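How to Check a Quotation From a Memoir Before You Repeat It

Memoirs get quoted by people who have never held the book. I don't trust any line I've met only in somebody else's footnotes, and I'd suggest you don't either.

Start with the edition. Undumier by Karabulut came out first in a printing of 400 copies, then in a school edition that dropped 17 pages. Both have the same cover. If your source gives a page number and no year, treat the number as a guess.

Next, find the whole paragraph. Read the page before and the page after. The famous "we were never asked" line from the Ravville chapter is nearly always printed without the sentence that follows, where the author admits she had it from her aunt.

Then look at who was editing. Publishers like Skoslow tidied spelling, moved chapters and sometimes wrote the joins themselves. A preface that thanks somebody "for help with the manuscript" could mean typing. It could mean half the book.

If a typescript survives, ask the library for the pages you need. Give the call number, box and folder, and don't accept a catalog summary in place of the text.
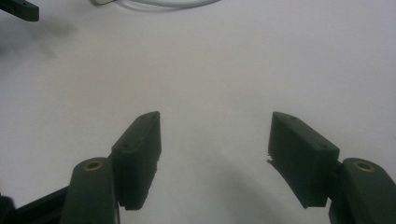

Domnica Onu wrote in to say that I'm too hard on the school edition, and that the cuts were the author's own, marked in her handwriting on the proofs. Maybe so. I'd like to see the proofs.

Whatever you find, cite the copy you read. If you only saw the line quoted in an article, cite the article.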